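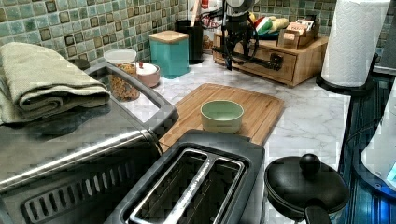 Breakfast end of the counter, toaster side

Flimcombe Home Forum > Kitchens > Storage and Layout

Two toasting appliances, one short counter

eltside_jen
Wednesday, 7:10 am

We moved into a rental in Eltside in August and I still can't get this stretch of counter to work. The toaster oven and the two-slot toaster are both on it, plus the cutting board, plus the jars and canisters along the backsplash. Every morning I end up cutting fruit on whatever corner of the board is free.

The upper cabinets are full. The lower ones are deep and dark and I hate getting on my knees for a toaster. My husband uses the toaster, I use the toaster oven, and neither of us wants to give ours up.

Not looking to buy a lot of stuff. What would you move first?

maddocks_pantry
Wednesday, 7:42 am

Get rid of the toaster. The oven makes toast. Two machines for one job is one too many on a short counter. We did this two years ago and I don't miss it.

Gus_R
Wednesday, 8:05 am

A toaster oven makes bad toast. It's slow and it dries out the middle. If one has to go I'd lose the oven, it takes up a lot more room anyway.

Also please take that folded towel off the top of the toaster oven. The tops get very hot. I singed a potholder that way.

maddocks_pantry
Wednesday, 8:11 am

Mine makes good toast. Put the rack one notch higher.

Agree on the towel though. A hook inside a cabinet door is a couple of dollars.

eltside_jen
Wednesday, 9:30 am

OK, towel noted. I'll find it a hook. I was told the same thing by my mother so I can't argue.

Both machines are staying for now. He has toast every day and I do fish and vegetables in the oven most nights, so they both get used. What about the things along the wall? I could shift those.

nell in korkovia
Wednesday, 12:15 pm

I'd start with the containers too. I see a granola jar, a small pink one, a square teal one and the black utensil holder, and they're all different shapes so they don't sit close together. The granola can go wherever the bowls are. The utensil holder should be by the stove. Is that where the stove is? If it isn't, why is it there?

The teal one looks nice against the tile so I'd keep it.

eltside_jen
Wednesday, 12:40 pm

No, the stove is on the other wall. The holder has been there since we unpacked and I walk across the kitchen for a spatula. I never thought about it.

Teal is tea bags. The pink one is sugar.

Gus_R
Wednesday, 1:20 pm

Then that's your first move. Utensils to the stove, done in ten seconds.

Second, stand the cutting board up when you aren't using it. It's a big board lying flat and it eats the whole middle. Mine goes on edge against the backsplash.

W. Ellery
Wednesday, 4:55 pm

I'd leave the board where it is. If it's put away you have to get it out and wipe it down before you can cut anything, and then you start cutting on plates. Bamboo boards stood up damp against tile get black along the bottom edge. I lost one that way.

What size is the counter? Measure from the wall to the front edge, and the depth of the toaster oven with the door open. People forget the door.

Is there any more room past the board?

eltside_jen
Wednesday, 6:20 pm

I have a tape out now. The toaster is 10 inches long. The toaster oven is 16 inches deep with the door shut, I'll have to get back to you on open.

As for what's past the board, the small wooden drawer organizer sits over there with the fruit plate on top, and the paper towels are along that way too. I've had bananas on there with some red and green stuff, and it's the one part I'm happy with.

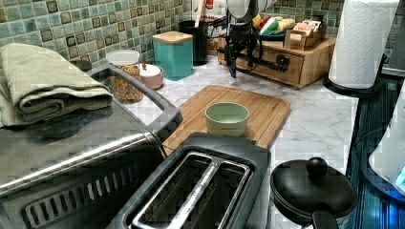 The drawer part holds clips, rubber bands, takeout menus and the spare key, so I'd like to keep it in reach. The plate could go on the table if it had to. I don't want it on the refrigerator because then we forget the fruit and it goes soft.

nell in korkovia
Wednesday, 7:02 pm

Keep the fruit on the organizer. You've got two layers in one footprint there. I'd look for more places to do that before moving anything to another room.

Could the two small canisters go on a low riser, with the granola jar under it? Measure the jar with the lid on.

maddocks_pantry
Wednesday, 7:15 pm

Risers collect crumbs. You have to lift everything off to wipe under them. With a toaster next to it you'd be doing that daily.

nell in korkovia
Wednesday, 7:21 pm

I wipe under mine once a week and it's fine.

W. Ellery
Wednesday, 8:48 pm

Try it without buying anything. Utensils by the stove, granola in with the bowls, tea and sugar pushed together at the back. Leave it a week and see what you reach for.

If it's still crowded, put the toaster at the other end by the fruit, provided there's an outlet. He can make toast there while you use the board.

Wiremu

eltside_jen
Wednesday, 9:14 pm

There is an outlet down there. Moved the utensils tonight and hung the towel. Trying the toaster tomorrow, though he's already asked where the butter is supposed to go.

Gus_R
Wednesday, 9:30 pm

Next to the toaster. Still say lose the oven.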